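Sleeping Off the Ground: A Comparison of Soft Shell and Hard Shell Roof Top Tents for Weekend Campers

Student project report by Parvaneh Sadeghi
Project advisor: Marlene Mühlbauer
Submitted Tuesday, September 30, 2025

Background

I should say right at the start that I came to this project as a camper first and a student second. My family has been driving out to the Dalside campground every spring for as long as I can remember, always with the same ground tent, and always with somebody complaining about a root under their back. So when our class was asked to pick a piece of outdoor equipment and study it properly over a term, I didn't have to think very long. I wanted to know if a roof top tent is worth the money for people like us, who get away for a weekend now and then and are not crossing any deserts.

The question I settled on, with a good deal of patient help from Ms. Mühlbauer, was this: for a family car and a two-night trip, how does a folding soft shell tent compare with a hard shell one in setup, comfort and the trouble it gives you the rest of the week? My first version of the question also took in trailers and awnings, and she was quite right to make me cross those out.

Two tents were used. The soft shell was lent to me by the rental shop in Mutilside, and it folds out sideways over a ladder. The hard shell was the Pledance, which lifts straight up on gas struts and belongs to my uncle. I am very grateful to both lenders, especially as one of the tents went back with pine sap on it (it did come off, with cooking oil and some patience).

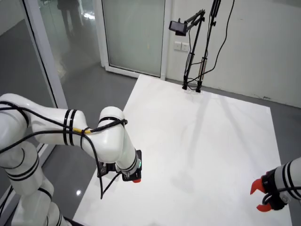

What I did

I took each tent out for two weekends in March, both times to Dalside, and both times on the same car. The nights were chilly and one weekend was very wet, so I feel the tents got a fair trial. Four people slept in them over the course of the project, two at a time, and everyone filled in a one-page sheet in the morning before breakfast. I asked for the sheets before breakfast because my cousin becomes much kinder about everything once he has had pancakes.

For setup, I started the stopwatch when the driver's door closed and stopped it when the bedding was laid out and the ladder was firm. I also wrote down anything that went wrong, such as a stuck zipper or a strap that had worked its way under the mattress. For the drive I kept a fuel log and a notebook of what I could hear from the back seat, which I know is not a very scientific instrument, but wind noise turned out to be one of the things people asked me about most.

Before any of that, I had to make sure the car could carry a tent at all. Our roof bars are the Mazandarani crossbars that my parents bought for bicycles years ago, and I spent a whole evening with the two manuals side by side. The load limit for driving has to cover the tent, the bars and the mounting hardware together, and I had missed the hardware in my first sum. The hard shell weighs 152 pounds, which left us within the limit for our car but with very little to spare, so nothing else went on the roof. I would urge anyone reading this to look up the figure for their own car and their own bars, and to go by whichever of the two is lower.

Setting up

The hard shell was the easy winner here, and I don't think anyone in the group would argue. Once we had done it a couple of times it took 5 minutes, bedding included, and my mother could do it alone by standing on the door sill. You undo the latches, give the lid a push, and the struts do the rest. Our only mishap was a corner of fabric caught in the seal on the second morning, and we had to open up again and tuck it in.

The soft shell took us 18 minutes on our best try. Most of that went into the travel cover, which is stiff when it is cold and has a long zipper running around three sides, and into the little spring rods that hold the window flaps out. Putting it away in the rain was a job for two people and a towel. I did get better at it, though, and I came to like the routine - there is something pleasant about walking around the car with a job to do while the kettle heats up.
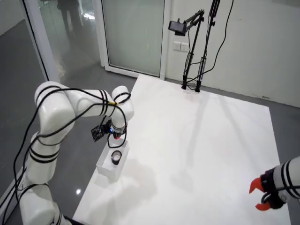 Comfort was a much closer thing, and it surprised me. The soft shell has more floor once it is unfolded, and the part that hangs over the ladder makes a sheltered spot underneath where you can sit on a cooler and take your boots off. On the wet weekend that sheltered spot was worth a great deal. Two of my sleepers said on their sheets that they would put up with the slow setup just to have it. The hard shell has a thicker mattress and feels snug, and it barely moved in the wind, where the soft shell flapped enough to wake me twice.

Condensation was a nuisance in both. We woke up to damp edges on the mattress every morning that we had slept with the windows shut, and cracking two of them open on opposite sides helped a lot, even if it meant wearing a hat to bed. I also tried a mesh mat under the mattress of the soft shell on the last night, and the underside was drier the next morning. One night isn't enough to prove anything, so I have left it out of the results table.

On the road

With the hard shell on, the car used a little more gas on the highway than it normally does, and the soft shell was thirstier again, I suppose on account of its taller and boxier cover. The soft shell also hummed at higher speeds. We cured most of that by tightening the cover straps and twisting them once along their length, a tip from the rental shop.

Parking needs a word too. Neither tent would go into our garage at home, so both had to come off between trips, and that is a two-person lift at the very least. Families without a garage to worry about can leave theirs on and may think me fussy for mentioning it.

Cost

The hard shell sells for $2000 more than the soft shell, and for a family that camps a few weekends a year I find that difficult to justify. Renting the soft shell for our spring trip is what my parents have decided on for next year, and they have already asked the shop to hold it. If I were camping every other weekend, or camping alone, I would start saving for the Pledance.

What I would do differently

I would use more sleepers, and I would include at least one tall one, as everybody in my family is on the short side and legroom hardly came up. I would also like to repeat the trips in hot weather, when airflow matters more and the dark lid of the hard shell might be less welcome. Ms. Mühlbauer suggested measuring the temperature inside and out through the night, and I have asked to borrow two small loggers from the school for a follow-up at Dalside next summer.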